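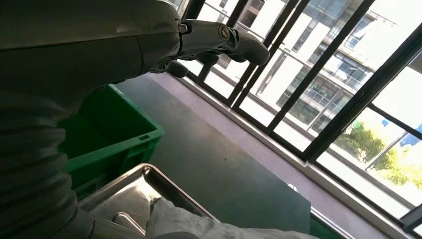 The arm at the table by the windows, with the green crate, the steel tray and a white cloth.

Search this site Search Enter keywords

Marnitness kitchen and shop chores: progress report to Cetari, August

Hello all, and thanks for being patient while I got this written up. You asked for plain answers on whether the arm can take over any of the dull jobs yet, so I'll start with the one that pleased me most.

Clearing trays is going well! We ran 100 goes at taking a single item out of a steel tray and putting it in a crate, and 80 came off without any of us stepping in. Back in spring I'd have been happy with half that. Shiny trays still cause bother in bright light (the reflections confuse it and it reaches for things that aren't there), and most of the misses came before lunch when the sun is on that side of the building. Blinds are on order, which feels like cheating a bit, but a real shop would have blinds too.

Cloths are another story. Picking one up is fine, it'll grab a crumpled cloth all day long. Folding it is where we come unstuck: 55 tries, five folds I'd show to a customer. It tends to pinch two layers at once and then carry on quite happily as if it had one. Schmieder have sent over a new version of their grip software and I've had one afternoon with it, so I won't promise anything, but the fingers do seem to close more gently.

Wiping down sits somewhere in between. Flat tabletops, yes. Corners and rims, no, and it's slow, slow enough that I usually want to take the cloth off it and do the job myself.

The Kavton shop trial is still on for the autumn. I'd like to cut it back to trays and crates only and leave folding out of it. I know folding was in the original bid and I know it's the bit that people like to see, but I'd sooner turn up with one chore that works through a whole shift.

Money is fine. We're a little under on parts and a little over on hours, and I'd like to move the parts money across if you're happy with that. A short yes by email will do.

Still to come from me: the safety paperwork for Kavton and a proper write-up of the tray misses.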